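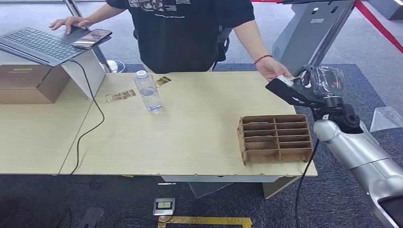 Our section at the Mornby site is gathering demonstrations for a handling policy that sorts small printed cards into a compartmented cardboard tray. Each episode is recorded from the robot's head camera. The set at present holds 1,178 episodes, of which 191 contain a stretch where the operator stands across the table and holds a card against the gripper by hand, with the other hand resting on the laptop. The two reviewers do not agree on whether those stretches should be kept. One holds that they teach the policy to expect assistance; the other holds that cutting them will leave gaps in the joint record. The table also carries items that are not part of the task, such as a clear water bottle standing between two of the cards, and we should be grateful for advice on whether these matter. Is there an accepted practice for either point?

Asked by Soledad Lagos
Category: Data collection and labelling
Answers: 3

Answer 1
Submitted by Josefien Cuypers, Indville
Marked as accepted

The two matters should be treated separately.

On assisted stretches, our practice at Indville is to keep the recording whole and to mark the assisted part with a start and an end label. The training script then decides what to leave out. If the stretch is cut from the file itself, the arm will seem to jump from one pose to another, and the policy may learn the jump. We lost most of February to that fault before it was traced.

You should also decide whether a handover is part of the task. If the finished system is expected to receive cards from a person, those stretches are wanted, and they should be given their own instruction text, for example "take the card from the hand". If it is expected only to pick cards from the table, exclude them from training but retain them in the archive. Please do not leave both kinds under a single instruction.

On the bottle, I would not remove it from every episode. A policy that has only seen a bare table often performs poorly when something is left on one. The difficulty arises where the same object stands in the same place throughout, as the policy may then use it as a landmark. Move such items between episodes – every 33 episodes has been sufficient for us – and record a few sessions without them. The same applies to the tray. Vary its angle to the front edge and note the change in the session sheet.

Finally, hold back one full session for testing, with its own arrangement of the table. Splitting at random within a session will give you a flattering score.

Answer 2
Submitted by: Kustby bench user

We delete anything with a hand in it. Takes 7 minutes with the Verschueren viewer and there are no arguments afterwards. Check your camera exposure as well, glossy cards are awful under ceiling lights.

Comment from Josefien Cuypers: Deleting whole episodes is safe as regards jumps in the record, although in this case it would remove 191 of them. I would suggest labelling first and deciding afterwards.

Answer 3
Submitted by: Guest

Does the operator's hand cover the card when it is held up? If so the labels for that part will be guesswork whichever method is chosen. We ask operators to hold the card by one corner and to keep still for a moment before the gripper closes. It is also advisable to write down who was operating, as people present cards in rather different ways and the policy may come to favour one person.

Reply from Soledad Lagos: Thank you. The card remains partly visible in the episodes I have reviewed so far. We shall adopt the start and end labels, with a separate instruction for handovers, and will move the bottle and the tray between blocks. The operator's initials will be added to the session sheet.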